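Re: [brutham-list] Moving classes to the Giltach hall

On December 16, 2023, a member wrote:
> The Giltach hall is only $300 a month more and we'd have
> room for 600 people at the open day. Seems like an easy
> yes to me. Sotelo already moved there and they love it.

"Only" is doing a lot of work there. That's before heating, and I have yet to see a heating bill for Giltach from anyone. Sotelo moved in September, so they haven't been through a cold month either.

As for the open day, we had 387 at the last one, and that was with free food. I don't see why we'd pay all year for space we'd fill once, if that.

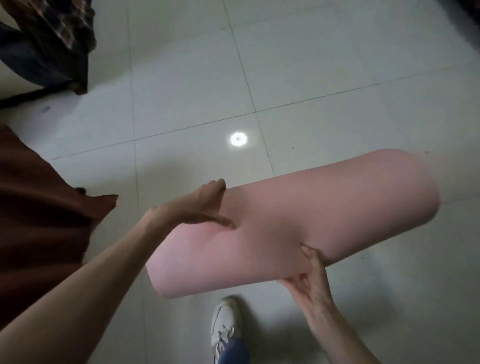
The quote from Skitton for the floor was $1780, and it doesn't say whether that covers taking up the old one. Has anyone asked? I'd want it in writing — and the lease terms too — before we vote on anything.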